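发件人：Ilse Groen
收件人：Plallotard 联赛邮件列表
日期：2026年1月13日
主题：Re: 冰球电竞联赛夏季赛制，几个没定下来的问题

各位好：

上一封信我看了两遍，分开回复。原文引在下面，没引到的部分就是没意见。

> 夏季赛如果还放在八月，报名队伍估计会比去年多。去年我们用的是单场淘汰，好处是快，坏处是有的队开车三个小时过来，打一场就回去了。我建议改成先小组后淘汰，每组四队，前两名出线。
>
> 另外，场地方面 Branow 那边的活动厅可以继续租，网络条件没有变化。机器数量还是老样子，大家自己带手柄。
>
> 还有一件事，去年有两场比赛因为掉线重赛，双方对重赛的比分怎么算有争议。规则里没写清楚，这次最好写清楚。
>
> 最后，名额上限我写的是21支队，这是按活动厅能坐下的人数倒推的，不是拍脑袋。大家看看能不能接受。

## 关于小组赛

我同意改成小组赛，但四队一组和21支队对不上。21支队分成四队一组，会多出来一支。办法有两个，一个是把上限降到20，一个是改成三队一组，正好7组。

我倾向于三队一组。每支队小组赛至少打两场，比去年多一倍，远道来的队也说得过去。7个小组第一直接出线，再从小组第二里挑一支成绩最好的，凑够八强，后面的对阵表就是标准的，不用轮空。

缺点是小组第二之间要横向比较。我的意见是按下面的顺序：

1. 积分
2. 净胜球
3. 总进球数
4. 抽签

不要加“相互战绩”，不同组的队没有交过手，写上去只会让人看不懂。组内排名可以用相互战绩，放在积分之后、净胜球之前。

三队循环还有一个老问题，就是最后一场的时候有一支队在旁边看着，另外两支队知道需要什么比分。足球里吵过很多次。我们这个规模的比赛，我觉得不必为此改赛制，但可以规定第一场输的队先打第二场，这样最后一场上场的队里总有一支已经赢过，两边都想要平局的情况会少一些。加时赛也要打，小组赛不允许平局，这条去年就有，保留。

积分按常规时间赢三分、加时赢两分、加时输一分、常规时间输零分。去年的表格里有人把加时输算成了零分，后来改过来了，但旧表格还在共享文件夹里，请不要再拿那个当模板。

## 关于时间

每场三节，每节四分钟，加上选阵容和暂停，一场按25分钟排不宽裕，按30分钟排比较稳妥。7个组每组三场，小组赛一共21场。用四台主机同时打，需要排六轮，三个小时。八强开始还有七场（不设三四名决赛），八强赛四场可以同时打，半决赛两场同时打，决赛单独打，一共三轮，一个半小时。

中间留一个小时吃饭和调机器。上午十点开始的话，下午三点半可以结束，再给颁奖和拆设备留一点时间，五点前清场没有问题。

去年我们是一天打完的，这次还是一天。有人私下问过能不能分两天，我不赞成。分两天要多付一天场租，住得远的队还要找地方过夜，报名的人反而会少。

排期表我会做一版，大家看完再改。需要提前知道的是，哪些队不能赶上十点那一轮。去年有两支队坐的是同一班火车，到的时候已经点过名了。请各队队长在报名时直接写清楚最早几点能到，不要等到前一天晚上再发消息。

## 关于掉线和重赛

规则里这一段我重新写了，先贴在这里，请逐条看：

- 比赛开始后第一节内掉线，且比分为零比零，重新开一场，时间重新计算。
- 第一节内掉线，但已有进球，重新开一场，保留原比分，时间只打剩下的部分。双方各派一人记录掉线时的时间，以裁判的记录为准。
- 第二节或第三节掉线，处理同上。
- 第三节剩余时间不足一分钟时掉线，且比分差距在三球或以上，以掉线时的比分为最终比分。
- 手柄没电、手柄断开连接，不算掉线。可以申请一次暂停，时间不超过一分钟。
- 同一支队在同一场比赛里因自己的设备原因第二次中断，裁判可以判负。

第二条里的“保留原比分”，操作上是新开一场，最后把两段比分相加。游戏本身不能从指定比分开始，所以屏幕上显示的比分和最终比分会不一样。裁判要在白板上写累计比分，两边都能看见。去年的争议就是出在这里，一方看屏幕，一方看纸。

如果相加之后是平局，而新开的那一场屏幕上不是平局，系统不会自动进加时。这种情况另开一场，第一个进球算加时进球，进了就停。

罚时的问题我没有想好。掉线的时候如果一方正在少打一人，新开的一场没法还原。我能想到的办法是让被罚的一方在新的一场里开球后不争球，把控球权让给对方，但这和少打一人差得很远。谁有更好的办法请回信。

## 关于阵容和版本

去年允许用自建球队，结果有一支队把七个人的能力值全调到了96，裁判到第二场才发现。这次只用游戏自带的联赛球队，数据以比赛前一周的官方更新为准，比赛期间所有主机断开自动更新。

选队的时候双方可以选同一支队，穿主客场不同的球衣。不设禁选。禁选听起来有意思，但每场要多花几分钟，六轮下来就是半个多小时。

难度和速度设置统一写在主机旁边的纸上，选手不得自行更改。镜头角度可以改，各人习惯不同，改之前双方说一声就行。

另外，关于守门员手动控制，去年没有禁，也没有人用。Celton 俱乐部的人问过今年可不可以用，我的意见是可以，规则里不用提。

## 关于名额和报名费

21支队的上限我接受。每队两人，加上替补一人，一共63名选手，再算上裁判和来看的人，活动厅坐得下。要注意的是消防那边给的人数上限是200，这个数包括工作人员，门口需要有人数人头。

候补名单开放，但不收候补队的钱，有队退出再收。退出截止时间定在比赛前7天，过了这个时间不退费。去年有一支队在前一天退出，候补队当天联系不上，最后对阵表上空着一个位置，对手直接晋级，其他队有意见。这次换成小组赛以后，少一支队的影响更大，那个组就只剩一场比赛了。

所以我想加一条：如果比赛当天某组缺一支队，该组剩下的两支队打两场，两场分别计分，总成绩参与小组第二的横向比较。和其他组一样每队都是两场，比较起来公平一些。

Sethi 俱乐部问过能不能报三支队。我的看法是同一个俱乐部最多两支，分组时避开。如果到截止日期还没满，再放第三支。这一条对所有俱乐部一样。

## 当天现场要准备的东西

下面按我记得的写，缺什么请补充。去年的清单找不到了，不要再问我要。

1. 主机四台，备用一台。备用机要提前装好游戏并更新到同一版本。去年的备用机拿出来以后下载更新用了四十分钟，等于没有备用。

2. 显示器四台，型号要一样。如果凑不齐，至少同一组的三场比赛在同一台上打。延迟不一样的时候选手会有意见，而且意见是对的。不要用投影打比赛，投影只给观众看。

3. 网线和交换机。无线网络只给观众和手机用，比赛用的主机一律接线。网线走过道的地方用胶带贴住。

4. 白板和笔，每台主机旁边一块，写累计比分和罚时用。笔多带几支。

5. 打印好的规则，每张桌子一份，裁判人手一份。字号大一点，去年那份要凑近了看。

6. 吃的喝的。午饭各队自理，现场放一些独立小包装的零食，单独放一张桌子，不要放在主机旁边。饮料只要带盖子的。
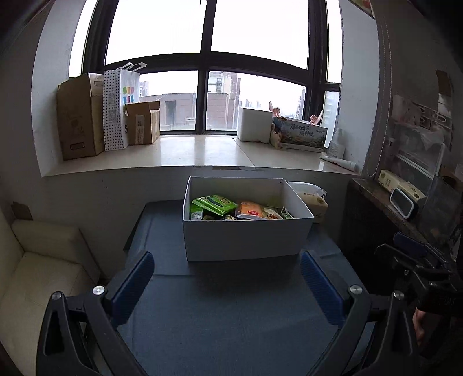 7. 插线板。活动厅靠墙的插座分两路，主机和显示器接一路，投影和音响接另一路。去年音响一开，有一台显示器闪了一下，后来换了插座就没有再出现。

8. 签到表和名牌。名牌上写队名和选手名，不用写俱乐部，太小写不下。

## 裁判

每台主机一名裁判，四台就是四个人，再加一个总裁判。总裁判不执裁小组赛，只处理争议，排期有变动的时候也由他通知各队。

裁判不能执裁自己俱乐部的比赛。四台主机同时打，换一下位置就可以避开，排期表出来以后我会把裁判也排进去。

裁判要做的事：赛前核对设置，记录每节比分，掉线时记录时间，赛后让双方签字，把单子交到总裁判那里。比分以单子为准，不以截图为准。去年有人用手机拍了屏幕来对，拍的是第二节结束时的比分。

愿意做裁判的请直接回这封信，写明哪个俱乐部，有没有执裁过。没有执裁过也可以，赛前我会花半小时把流程讲一遍。

## 转播

上次有人提议做直播。我不反对，但是不能占用比赛的主机，也不能拖比赛的时间。采集卡接上去以后要确认没有增加延迟，确认不了就不接。只播一台，从八强开始，小组赛不播。

解说的人自己商量，不要坐在选手后面。去年决赛的时候解说坐得太近，选手能听见对方要换线，这样不行。

## 需要大家回复的

- 三队一组还是四队一组（如果四队一组，上限降到20）
- 掉线规则逐条有没有意见，特别是罚时那一段
- 同一俱乐部最多两支队，是否同意
- 谁能带主机和显示器，写清楚型号
- 谁做裁判

没有回信的按同意处理。定下来以后我把完整的规则发到列表上，旧版本会从共享文件夹里移走，请以新的为准。

回信的时候请只引用相关的段落，不要把整封信带上，上次那个讨论串到后面已经没法看了。

Ilse Groen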